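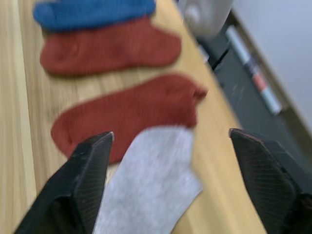
Photo: Joaquín Orellana

The Red Ones Match

The dryer at Gumside buzzed at seven in the evening, and Vera was up the stairs with the basket before it had finished buzzing. She loved this part. She loved it so much that her brother had once offered her money to stop talking about it, and she'd turned the money down!

Her grandmother had taught her how to do socks. You never sorted them in the basket. You never sorted them on the bed, where the blanket swallowed them. You took them to the table, the pale wooden one by the window, and you laid them down one under another, sideways, like rungs, and then you stood back and had a good look.

So down they went. Blue first, at the far side of the table, a blue so strong it made the whole kitchen seem more awake. Then a red one, right up against it. Then the other red, which landed crooked, and she left it that way. Then a gray.

"Red and red," said Tobin from the doorway. He was eating cereal for supper again. "Done. You've got a pair. Put them in the drawer."

"Wait a minute. Look at them first."

"I'm looking. They're socks."

"They're brick red," Vera said. "Not tomato, not cherry. Gran mixed up the yarn order at Skerton that winter, remember? She wanted plum, and this came, and she was furious until she'd knitted two inches of it, and then she wouldn't wear anything else."

Tobin came over with the bowl. He did remember. He remembered the ball of yarn rolling under the stove on Vlachou Street, and Gran flat on her stomach with a wooden spoon, fishing for it and laughing so hard she couldn't aim.

"She used to number them," he said. "Every sock she made. She had that notebook."

"Two hundred and seventy-seven!" Vera was delighted that he'd brought it up. "That was the last one. An odd number, which drove Mom crazy, because it meant there was a sock out there with no partner and Gran wouldn't say which."

They both looked at the table.

"It's the blue," said Tobin.

"It could be the gray."

"It's the blue. Who makes a blue like that twice?"

Vera went back to the basket and dug. Pillowcase, pillowcase, dish towel, the good shirt that shouldn't have been in there at all. She turned the pillowcases inside out and shook them over the floor. She found a gray sock in the second one, balled up small in the corner, and held it over her head like a trophy.

"Gray's accounted for," she said. "Oh, this is wonderful. This is the best load we've had since January."

"You rank the loads?"

"Of course I rank the loads."

He put his bowl down in the sink and, without being asked, started on the dish towels — folding them in thirds, the way Gran liked, with the stripe on the outside. Vera noticed and had the sense to keep quiet about it.

She picked up the blue sock and put her hand inside, all the way to the toe. It was still warm. She tried to think of Gran at the end, in the apartment at 31 Kesix Court with the radio going, coming to the bottom of the ball of blue and deciding that was plenty. Or maybe the second one had been on the needles. Maybe somebody had packed it in a box with the patterns and the buttons, half a sock with the yarn still hanging off it.

"Are the boxes from the apartment still in your garage?" she asked.

"Two of them are."

"Have you opened them?"

"No," said Tobin. He smoothed a towel flat. Then he looked at the blue sock on her hand, and she saw his face change, and he was already reaching for his keys. "Get your coat."

"The laundry isn't finished!"

"Vera. Get your coat."

She got her coat. She rolled the two red socks together on the way past, because she couldn't leave a pair undone, and she wore the blue one out to the car like a mitten.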